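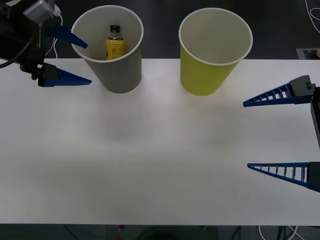 Josphat Kaijage wrote in after the May edition to say that the finger section should come before the software section, that he had set up his whole bench in the printed order, and that he then had to redo the home position on both arms once the fingers were seated properly. He was right, and Section 4 has been moved up. If you have a printed copy of the older guide, please follow the order on this page.

Havilus Two-Arm Bench Cell: Set-Up and Care Guide
Section 4. Fingers, cables and the first cup run
Revised 16 September 2022

Shares: 51 | Comments: 8

This is our favorite section of the guide! By the end of it you'll have two grippers that open and close evenly, cables that stay out of the way, and a cell that can take a small bottle out of one cup and put it in another. Set aside an afternoon. It goes a lot faster the second time.

Before you start

You should have finished Sections 1 through 3. Both arms are bolted down, the controller is grounded, and the stop button has been tested from both sides of the table.

Have these ready:
- the hex keys from the arm kit
- two matched pairs of soft fingers
- a lint-free cloth
- hook-and-loop cable ties
- two paper cups in different colors
- one small capped bottle

CAUTION: Switch off power to both arms before you touch a finger, a finger mount or a connector. Stopping the program is not enough. A gripper in "hold" can still close.

4.1 Fit the fingers

The blue fingers are meant to bend. They taper to a point, and the lattice lets the inner face curl a little around whatever is being gripped. That's the magic of them, and it's also why they need to go on straight.

1. Open the gripper fully from the control panel, then switch off power.
2. Wipe the finger mount and the base of each finger with the dry cloth.
3. Slide the first finger on until its base is flat against the mount. There should be no gap you can slip a sheet of paper into.
4. Start both screws by hand. Turn each one until it just touches.
5. Tighten the screws a quarter turn at a time, going back and forth between them.
6. Fit the second finger the same way.
7. Look along the fingers from the tip end. The gripping faces should look at each other squarely. If one leans, loosen it and go back to step 3.
8. Repeat on the other arm.

NOTE: Always replace fingers as a pair. A fresh finger is stiffer than one that has been working for months, and the pair will push small objects off to one side.

NOTE: Don't use thread locker on the finger screws. The finger bases are softer than the mounts, and some products will make them brittle.

If a screw won't start cleanly, stop and back it out. A crossed thread in the mount means the mount has to come off, and you really don't want to do that on your first day.

4.2 Route the cables

Good cable routing is dull work that pays you back every single day. Most of the calls we get about "mystery faults" end with somebody reseating a connector that had been tugged loose by its own cable.

1. With power still off, move the arm by hand to the farthest point you expect it to reach.
2. Let the gripper cable hang in a loose curve at that position. This is the least slack you can live with.
3. Tie the cable to the forearm with a hook-and-loop tie, leaving the curve as it is.
4. Run the thinner sensor lead beside it with a separate loop of its own. Don't tie the two tightly together at the wrist.
5. Turn the wrist by hand to each end of its travel. Neither cable should pull straight or catch on a finger mount.
6. Bring both cables off the back of the arm and down to the floor on that arm's own side.
7. Label each cable at both ends, L or R.

CAUTION: Keep loops clear of the space between the fingers at every wrist angle. A pinched sensor lead may go on working for weeks and then drop out in the middle of a run.

Cables on the floor under the table should be gathered and kept away from where people put their feet. A bit of a tangle does no harm to the signal, but it makes tracing a fault miserable, and a caught shoe can pull a controller plug right out.

4.3 Clean and check the table

A plain white top is a joy to work on. Everything shows up well against it, and so does the dirt.

1. Wipe the top with a cloth and plain water. Let it dry.
2. Remove anything that isn't part of the task. Hex keys love to hide behind a cup.
3. Look for smudges in the working area. Faint ones can stay. Dark ones should come off, especially if your task uses a camera to find objects.
4. Press down on each corner in turn. If the table rocks, adjust the feet before you go on.

Don't use solvent or polish. Polish leaves a film that lets paper cups slide when a fingertip brushes them.

4.4 Set home and check the opening

1. Stand where you can reach the stop button.
2. Power up the left arm only.
3. Set speed to 40 percent on the control panel.
4. Send the arm to home and watch it all the way.
5. Open and close the empty gripper several times. The fingertips should meet together, with neither one arriving first.
6. Open the gripper fully and press SAVE OPEN.
7. Close it until the tips just touch and press SAVE CLOSED.
8. Power down the left arm, power up the right arm, and repeat.
9. Power up both arms and send them home at the same time.

If the panel shows code 487 after SAVE CLOSED, the gripper felt resistance before it got to the end of its travel. Nine times in ten a finger has been put on at a slant. Go back to 4.1, step 7. If both fingers are square, check that no cable loop has worked its way between the mounts.

WARNING: Never reach between the arms while either one is powered, even if both look parked. The arms do not know you're there.

4.5 The first cup run

Now for the fun part! This run uses the layout at the top of the page: both cups toward the far edge of the table, the gray one by the left gripper, the yellow one farther right with bare table between them. The little yellow bottle starts upright in the gray cup, and the yellow cup starts empty.

1. Place the cups with both arms at home. Leave enough bare table between them for a gripper to come down without brushing either rim.
2. Stand the bottle upright in the gray cup, cap up.
3. Load CUP RUN A from the practice menu.
4. Step the program one move at a time. Don't let it run through yet.
5. At the first hold point, the left fingers should be open on either side of the near wall of the gray cup, close to it and not touching. Stop here and look from the side as well as from above.
6. If a fingertip is touching the cup, back up one step and shift the approach point away from the cup. Save it and step forward again.
7. Step through the close. The cup wall should give slightly between the fingers without folding.
8. Step through the lift, the tilt and the return, with a hand near the stop button.
9. Once you've stepped through the full program cleanly, run it at 40 percent without stopping.
10. Stay at that speed until you've had a whole session with no dropped bottle and no tipped cup. Then go up a little at a time.

The right gripper waits wide open and empty during the first half of CUP RUN A. It's supposed to. It comes in to steady the yellow cup later in the program.

NOTE: Paper cups get tired. Once a rim has been squeezed out of round, the cup will sit differently every time, and you'll chase an error that isn't in the arm. Swap it for a fresh one.

NOTE: Practice with a capped bottle that you don't mind losing. Leave glass for much later.

4.6 When something isn't right

The bottle tips over inside the cup during the lift.
The cup is being gripped too high. Lower the approach point and step through again.

The cup slides before the fingers close.
One finger is getting there early. Check that the pair matches, then save open and closed again as in 4.4.

The cup crumples.
Grip force is set too high for paper. Choose SOFT in the gripper menu. The soft fingers need much less force than you'd expect.

The arm stops partway with no code.
Reseat the sensor lead at the wrist, then at the controller. Repeat 4.2, step 5.

One arm is fine and the other drifts from its saved point.
Check the base bolts from Section 1 before you change anything in software.

4.7 Regular care

At the start of each day, look along the fingers, give each one a gentle wiggle at the base, and wipe the table. Once a week, bend each finger slightly by hand with the power off and look at the thin crossbars of the lattice. A pale line across a bar is an early crack, and that pair should be replaced before the next run.

Once a month, undo the cable ties, check the cable jackets where the ties sat, and tie them up again a little farther along. Write the date of each finger change on the inside cover of your log book. Hauwa Etim looks after the spares list, so quote the finger lot number when you order from her.

Section 5 covers teaching your own moves.

Related pages
Section 3: Grounding and the stop button
Section 5: Teaching a new move
Replacing a finger mount
Moving a cell: notes from the Mbwambo workshop
Drerudness panel menus, full list

Copyright 2022 Novodis | Contact | Back to top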